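Section 4. Setting out the glassware bench

Read section 3 first if the bar frame isn't up yet. Everything in this section goes on top of the black surface, against the wall. Allow a quarter of an hour the first time, less after that.

Applies to the Ellery bench kit, both sizes. Parts list is on the inside of the Flunberg case lid. If the lid list and this guide disagree go with the lid, it gets reprinted more often. Last changes to this section 15th March, L. McKinnon.

4.1 Before you start

1. Clear the bench. Pens, phones, yesterday's labels, all of it.
2. Check the surface is flat. If you're using the cloth, pull it tight toward you and smooth from the middle out. A fold under a flask is enough to tip it.
3. Wash hands, dry hands. Gloves if your room asks for them.
4. Look over every piece of glass against the light. Chips on the rim, star cracks in the base. Anything doubtful goes in the broken glass bin, not back in the case.

CAUTION: Don't use a cracked beaker "just for water". Bin it.

4.2 Frame and bar

1. Stand the frame at the left end of the bench. Metal upright on the right side, brace flat on the surface.
2. Push down on the bar with one hand. Shouldn't rock. If it does, go back to 3.6.
3. Leave room in front of the frame for the beaker.

Note: older kits came with a shorter brace. Still fine. Ask Shiuli Munasinghe in stores for the long one if yours wobbles, order code 313.

4.3 Beaker

1. Beaker goes in front of the frame, below the bar.
2. Turn it so you can read the printed scale from where you stand. Saves picking it up to check.
3. Leave it dry for now unless your work sheet says otherwise. Rinse water left from washing should be tipped out before you measure anything.

Note: the lines on a beaker are a rough guide. For a real volume use a measuring cylinder.

4.4 Test tube rack

1. Rack in the center of the bench, long side facing you.
2. Lower the tubes in one at a time, straight down. Don't push. A tube that sticks is the wrong size or the hole has something in it.
3. Six tubes for the standard layout. Check each one is seated. Some tubes may stand a little higher than the rest, lift them out and try again, and if they still sit high swap them for another from the case.
4. Keep the rack clear of the frame so you can get a hand between the two.

CAUTION: Clear racks scratch. Wipe with a soft damp cloth, mild soap. No acetone, no alcohol wipes. Kane Pryor clouded two racks that way in June and they can't be polished out.

Layout with the frame to the left:
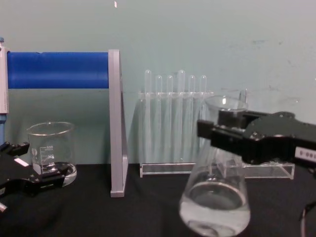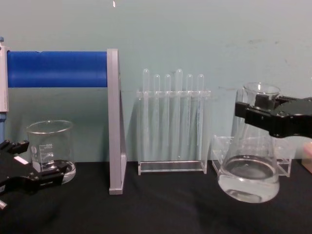
4.5 Flask

1. Pick up the flask by the neck for short moves only. Full or heavy, other hand goes under the base.
2. Set it down flat, base first. Don't slide it, on cloth it drags and on a bare top it scratches.
3. Keep it well back from the front edge.
4. Stopper stays out until the flask is where you want it.

Note: flasks in the Avwood add-on box are slightly wider at the base. Leave more room.

4.6 Filling

1. Fill from the wash bottle or a small jug. Never straight from the tap, the splash gets everywhere.
2. Flask first, beaker second, tubes last.
3. For tubes use the dropper. Stop well below the rim, a third full is plenty for most of the work sheets.
4. Wipe drips right away. Wet cloth looks the same as dry cloth when it's black, so feel for it with the back of your hand (plain water only!). If you spilled anything else, stop and follow the spill card.

CAUTION: No heating in this layout. The rack and the cloth are not made for it. Hot work has its own set-up in section 7.

4.7 Quick check

- Frame doesn't rock
- Beaker scale readable
- Tubes all seated
- Nothing glass close to the front edge
- Cloth flat, no folds
- Goggles on

If anything fails the check fix it before you go on, dont work around it.

4.8 Putting away

1. Empty the tubes first, then the beaker, then the flask. Into the waste jug unless it's only water.
2. Rinse each piece twice. Brush for the tubes, the thin one. Go gently at the bottom, the round end is where they break.
3. Drain upside down on the drying pegs. Rack gets wiped and dried flat.
4. Glass goes back in the case only when fully dry. Damp glass in closed foam smells terrible by the folowing week.
5. Shake the cloth out over the sink, hang it up. Don't fold it wet.
6. Frame can stay up if the bench is yours for the week. Otherwise see 3.9.

Missing or broken parts: fill in the Prullus slip at the back of this guide and hand it to Bevan Tautahi. Replacement tubes come in packs of 100, so please share a pack between rooms before ordering another.

Next: section 5, Labeling and color strips.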